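Jan 15, 2021. Finally started on the Prondgate block puzzle, the one from Tamayo's clearance shelf. No picture on the lid and no instructions inside, so I'm posting as I go. 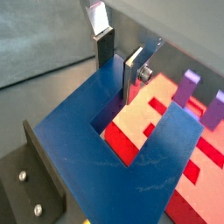

My copy is secondhand and I paid 14 dollars for it, so I wasn't expecting mint. The matte finish is nice in the hand. There are chalky scuffs on the blue piece that I'll try a damp cloth on later. Don't care much either way.

2/ Rule I'm following: big pieces first, small ones after.
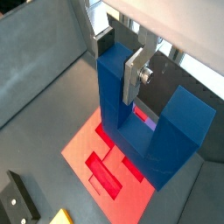

I've been calling the blue one the horseshoe, though a thick letter U is closer. It needs to go in early. The long red bar has its own recess in the base, and I'm leaving that alone for now.

3/ Gave it 11 minutes, then started over. The slots cross each other, so the order matters more than I thought.

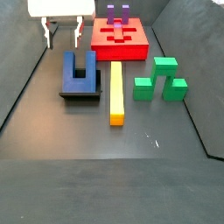 Pusden replied that the purple posts should wait until the U is down, and that the Fastomico version has the same trap. Okay – trying that next.

4/ For anyone asking, it's nearly 98 percent trial and error for me. I turn the U one way, then the other, and see what it blocks.
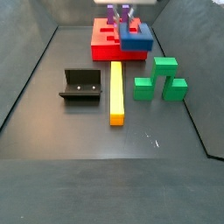 I'm also keeping the loose pieces close to the base so I don't have to reach. Same thing I did with the October puzzle, and that one took me 5 evenings. More tomorrow.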